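Looking after outdoor and sports shorts: washing, mending and getting more summers out of them

Updated 5/23/20

I love a good pair of technical shorts. They go up hills, into rivers, under the car and along to the shops, and if you treat them half decently they'll keep doing it for years. My oldest pair are Cordeiro walking shorts with a faded seat and one replaced button, and I'd still pick them over anything newer in the drawer. What follows is everything I do to keep mine going, including a few things I learned the hard way.

Before they go in the wash

Empty every pocket, and I mean every one. Cargo shorts have a way of hiding a tissue in the little pocket inside the big pocket, and a tissue in with dark stretch fabric is an afternoon gone. Turn the pockets right out and brush the fluff from the corners with an old toothbrush.

Do up the zip and any hook-and-loop tabs. The hooky side of a tab will chew up the surface of a knitted fabric in one wash, and once it goes fuzzy it stays fuzzy. Tie the drawcord in a loose bow so it can't disappear into the waistband.

Then turn them inside out. Sweat and skin oils are on the inside, so that's the side you want facing the water!

Mud is the exception to all hurrying. Let it dry completely, take the shorts outside and beat them against a wall, then use a stiff brush. Wet mud only gets pushed deeper. Danuta Laskowska taught me this after watching me scrub away at a brown patch that got bigger and bigger.
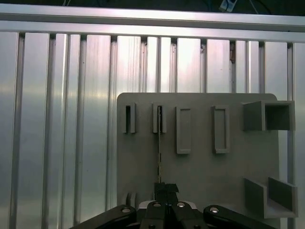 Washing

Cool or warm, never hot. I wash mine at 40 if they're really grubby and on cold if they've only had a day's wear. Check the label first, obviously, as some of the very light running fabrics want it cooler than that.

Use less detergent than you think. Half a dose of plain liquid is plenty for a small load, and powder can leave bits in the seams. The big one, though, is fabric softener. Please don't! It coats the fibres, and the fibres are what pull the moisture away from you. If your shorts used to dry in a flash and now feel clammy, softener is the first thing I'd suspect. You can usually bring them back:

Soak them for an hour in a basin of cool water with a cup of white vinegar.
Squeeze, don't wring.
Wash as normal with a very small amount of liquid.
Run an extra rinse.

I did this with a pair of Stemau running shorts that I'd given up on and they came back beautifully. The vinegar smell goes as they dry.

For that stubborn gym smell that wakes up again the minute you get warm, try a paste of bicarbonate of soda and water rubbed into the waistband and the inner seams. Leave it on for half an hour, then wash. Don't mix it in with the vinegar soak, as the two just cancel each other out in a lot of cheerful fizz.

Stains I get asked about

Grass: a drop of washing-up liquid, worked in with your fingertips, left for 15 minutes and rinsed cold. Repeat before you wash, and don't let the shorts anywhere near heat until the green has gone.

Bike chain grease: washing-up liquid again, but put it on dry, before any water touches the cloth. Put a bit of old towel underneath to catch what comes through.

Sun cream: this one's a pain because it can turn rusty orange in hard water. Rinse it out the same evening if you possibly can. Lemon juice helps on pale colours (test it on a hem first).

Tree sap: put the shorts in a bag in the freezer until the sap goes brittle, then pick it off with a fingernail. Very satisfying.
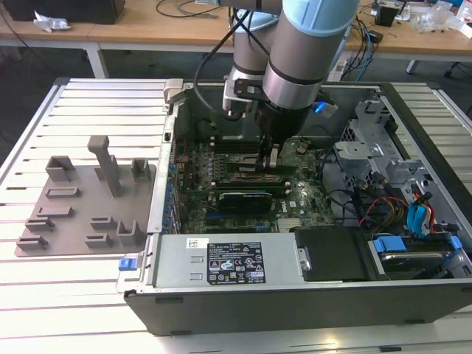

Drying

Hang them by the waistband in the shade, with the pockets still pulled out. Strong sun is murder on elastane and on bright colours, and the tumble dryer is worse. If you only change one habit after reading this, make it the dryer. Most of the baggy waistbands I'm handed have been cooked.

If you're indoors, roll the shorts up in a dry towel first and kneel on the roll. It gets out far more water than you'd believe, and they'll often be ready to wear by morning.

Small repairs worth doing

Lost drawcord: fasten a safety pin to one end, shut it, and feed it through the channel by feel. If you haven't got a big enough pin, tape the cord to a drinking straw. Knot both ends when you're done, or stitch the middle of the cord to the back of the waistband with a few tight stitches and you'll never have to do it again.

Sticky zip: run a pencil lead or a stub of candle up and down the teeth, then work the slider gently. Wipe off the extra before you put them on, especially if they're a pale pair.

Pulled thread: never cut it. Ease it through to the wrong side with a needle threader and smooth the cloth around it.

Split seam: use polyester thread, a ballpoint or stretch needle and a narrow zigzag. Straight stitch will pop the first time you squat. Flora Lindsay does hers by hand in backstitch while watching telly, and they hold up just as well as my machined ones.

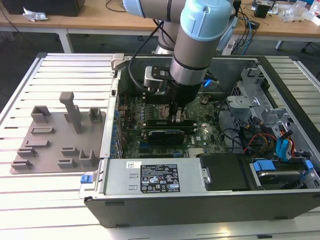 Press studs are the repair people are most nervous about, and there's no need to be! Buy a kit with the setting tool included, and practise on a scrap of old jeans first. The fiddly bit is keeping both halves lined up while you bring the tool down. I want the sort of grip that robot arm has on its part, straight down into the computer case with metal fingers closed on the thing. Tweezers and a dab of glue stick get me close enough. Put a circle of spare fabric behind the stud if the cloth is thin, then give it one firm knock.

Putting them away for winter

Wash them first, even if they look clean. Old sweat marks turn yellow over a few months in a drawer, and moths are fond of anything with a bit of food spilled on it. Roll them loosely so the elastic isn't folded in one place, and leave the drawcord slack.

I keep a little tin with spare cord, studs and 3 reels of thread in grey, black and navy, which between them match nearly everything I own. Innes Dow keeps his in an old sock, and that works too.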